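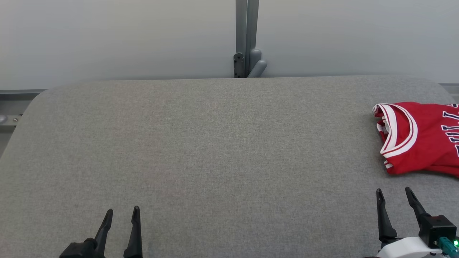
Folding cell at Ollville: new pad, new routine

The garment folding cell at Ollville went back into service on 7/30/25 after 3 days down. Most of that time went into the work surface. The old cover had worn slick near the front edge, and shirts were sliding when the fingers closed on them. The new pad is covered in light gray fabric with enough texture to hold a mesh jersey in place while one side is lifted.

A few notes for anyone who runs the cell or looks after it.

The pad. Vacuum it at the start of each shift and go over it with a lint roller after any fleece. Do not use spray cleaner. If the cover shifts, pull it tight from the back corners first, then the front. A wrinkle as thin as a pencil line is enough for a finger to catch.

Fingers. Both grippers now have the black pointed fingers from Drellitz. They get under a hem better than the flat ones did, but the tips wear. Check them every five days against the card taped inside the cabinet door. Replace them in pairs, and run the open and close routine 12 times before putting fabric down. If a pair does not meet at the tips, loosen the base screws and start again – do not bend the finger to fit.

Cables. The fault that stopped the right arm in the spring was a connector that had backed out a little at a time. Push the teal connector in by hand before power-up and look for the green light beside it. If the light drops out when the wrist turns, stop the cell and write it in the log, even if it comes back by itself.

The post. The slotted aluminum post behind the pad has been squared up and its bracket tightened. Please do not hang anything on it. The arm positions were taught again after this work, and the old set is saved under Buenaventura in case we need to compare.

Test garments. Shiny mesh with big lettering is still the hardest thing we fold, so the red basketball jersey stays in the test set. Start it bunched up at the right side of the pad, with the collar facing left. Cycle 733 was the first with the new pad and the log restarts from there.

Skenunen gets the same pad in September. The spare cover is on the bottom shelf in stores, still in its bag, and should stay there until then.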